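FOR IMMEDIATE RELEASE

5 Jun 2026

Steltasness Opens Returns Desk for Small Online Shops

Steltasness, the parcel and storage company, today opened a returns service for small online sellers. Name of the service is Prastik. Open to any shop, no minimum volume, no setup fee.

Small sellers have been asking for this for a while. Returns pile up in spare rooms and garages, refunds go out late, customers get annoyed. Prastik takes the parcel in, checks the item against the order, and sends the seller a note the same day. Seller decides what happens next – restock, refund, donate.

A trial ran over the winter with 992 shops, mostly clothing, shoes and kitchen goods. In that time Prastik handled 3478 returned parcels. Of those, 2762 went back on sale. The rest were donated or recycled, depending on what the seller picked.

"Most of these are one or two person businesses," said Kwadwo Abugri, head of seller services at Steltasness. "They don't want a dashboard with forty buttons. They want to know did it come back, is it okay, can I sell it again."

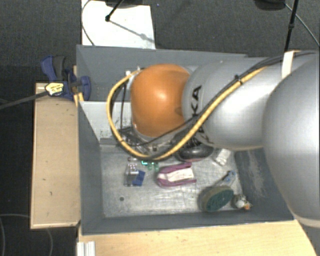

Pricing is per parcel, billed monthly. Sellers who already store stock with Steltasness get the first three months at half price. Labels can be printed at home or picked up at any Bawa drop-off counter, and shoppers dont need an account to use one.

Skinico, a sock and hosiery shop that took part in the trial, has signed on for a full year. "Sock returns are a pain, every pair has to be looked at," said owner Korkor Boateng. "I used to do it Sunday nights at the kitchen table. Now I get an email."

Sign-up is open now on the Steltasness website. Larger items – furniture, bikes, anything over 50 pounds – are not covered yet. The company expects to add them in October, with seperate pricing to be announced before then.

Media questions: press office, Steltasness. Interviews with Mr. Abugri on request.

###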